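Home | Opinion | Housing | Letters | Archive

Small Apartments Need Better Rules, Not Better Shelves

By Olga Collado
May 28, 2023

My first apartment in Zellau was 419 square feet, and the lease said it had "ample storage." It had one closet. The closet held the water heater.

I bring this up because the city is again talking about minimum sizes for new rentals, and storage has been left out of the draft. The draft covers windows, ceiling height and bathroom fans. A builder can meet every line of it and still hand over a home with no place to put a winter coat.

The usual answer is that people own too much. Some do. But a household of two needs clothes for work, for cold weather and for sleep, and those clothes have to go somewhere on the day they are sorted. In most small homes, that means the bed or the table. 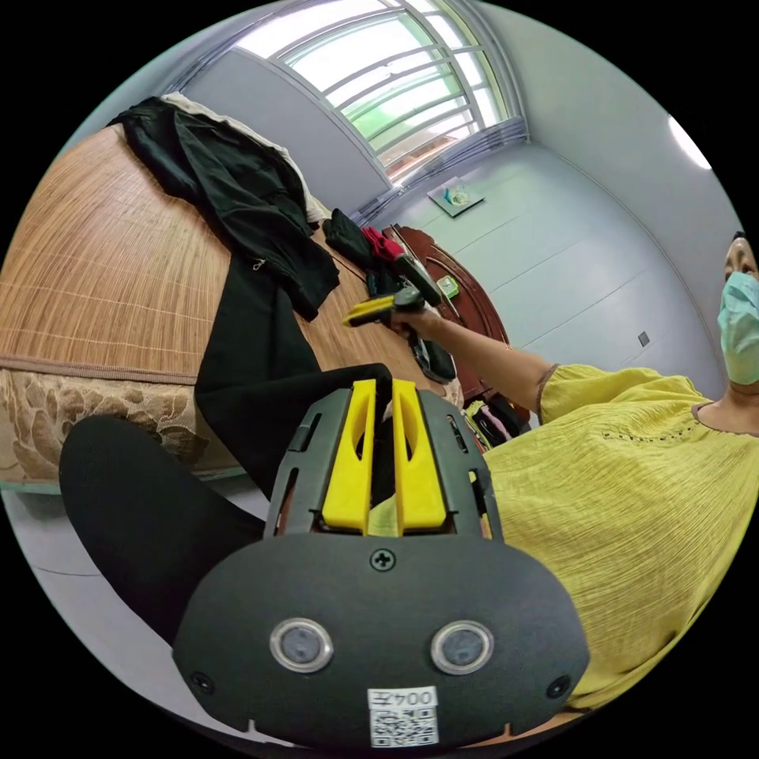
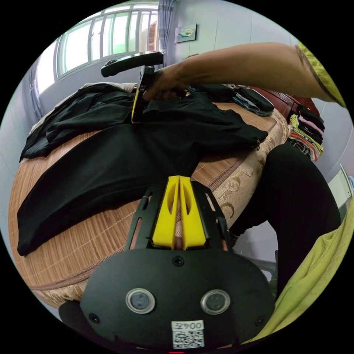
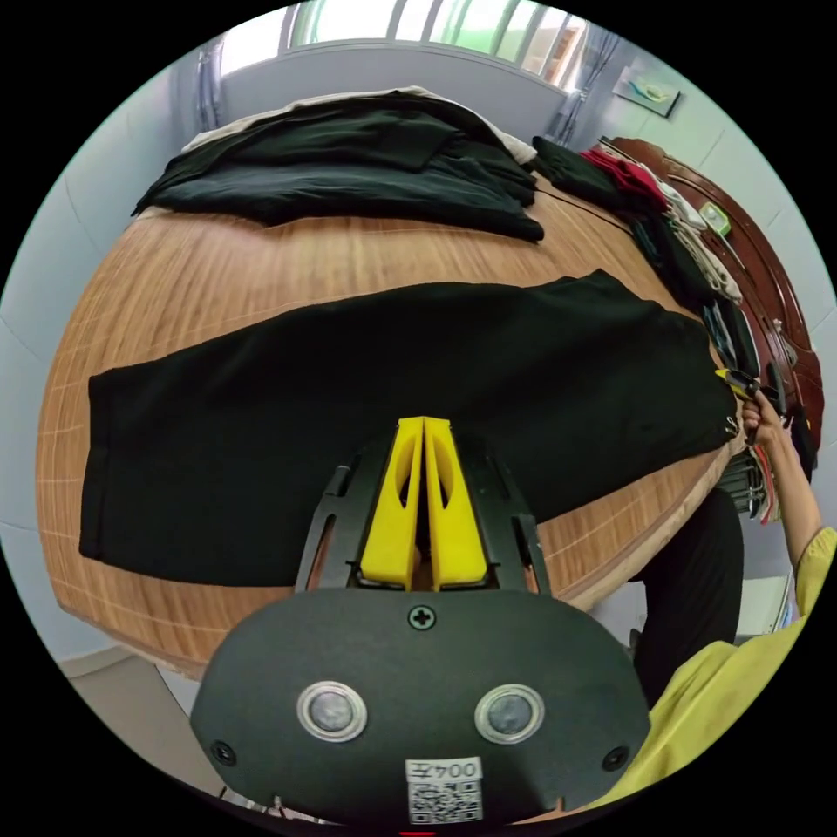
Black clothing on a bed, second picture, and on a round table, third picture.

Eoin Moriarty, a landlord who spoke at the November hearing, argued that closets raise the rent. He put the cost at $975 per unit. I will take his number. Spread over the life of a building, it is small — far less than tenants pay to keep boxes in a rented locker across town.

My proposal is plain. Require 100 cubic feet of closed storage in every new unit, plus 5 for each added bedroom, and don't let the water heater count toward it. Inspectors already carry tape measures. The rule would add a few minutes to a visit.

The council takes comments until the draft goes to a vote. I have sent mine.

More in Opinion
Kerstin Petersen: The Bus Stop on Tan Street Needs a Roof
Rodrigo Gallardo: What Forkent Got Right About Parking
Purificación Lozano: Keep the Library Open Late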